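Soup Nights Are Back in February

Well, we made it through another year of suppers at Ikwood Hall, and I have to say the last one was my favorite (the lentil and lemon, if you missed it, and I'm sorry if you did). Mercedes Alvarado tells me we fed 187 people over the season, and she kept every one of the sign-in sheets to prove it.

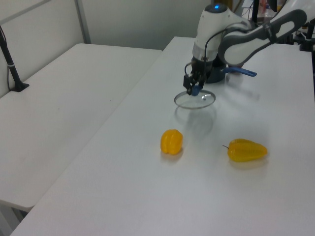

We start up again the first week of February, doors at six, and Tsion Lencho has kindly offered to bring her berbere stew to open things off. Bring your own bowl if you can, and a friend too! Supper is pay what you like, as always.

If you'd like to cook one evening, please talk to Benito Alcaraz. He has three dates still open, and he'll happily go over the shopping with you. 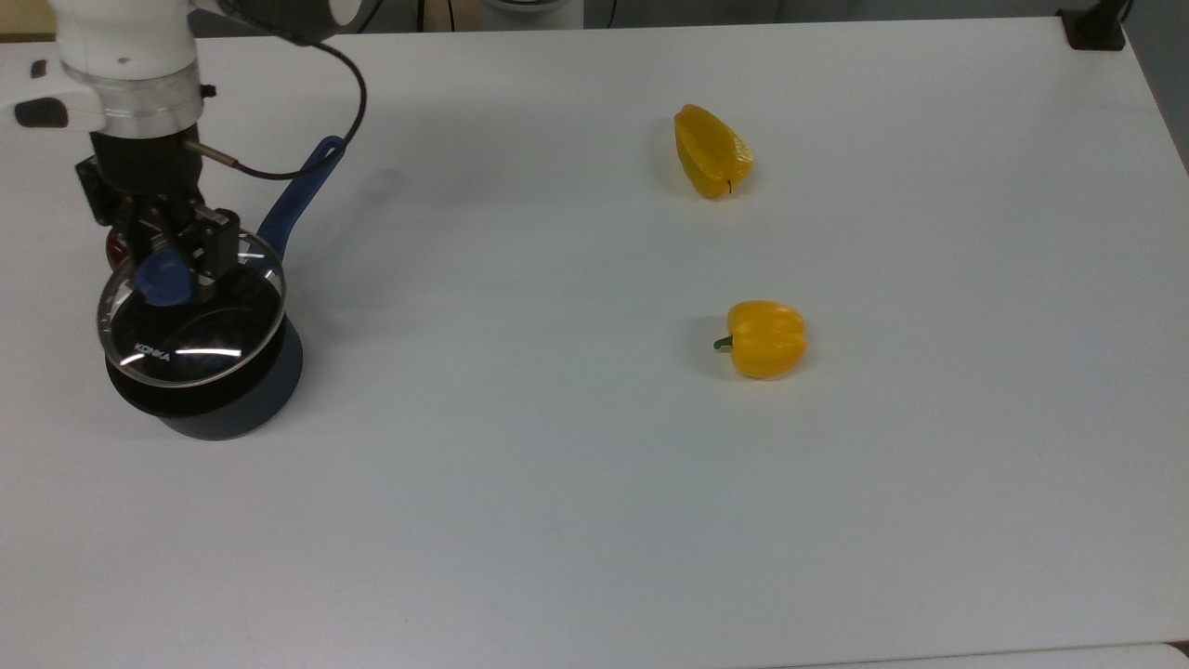 The Ikwood Neighbor, Issue 51, page 4

Bread is still coming from Ersoy on Plovau Street, who are giving us 40 loaves for the opening night, bless them. Sign up on the sheet by the front door.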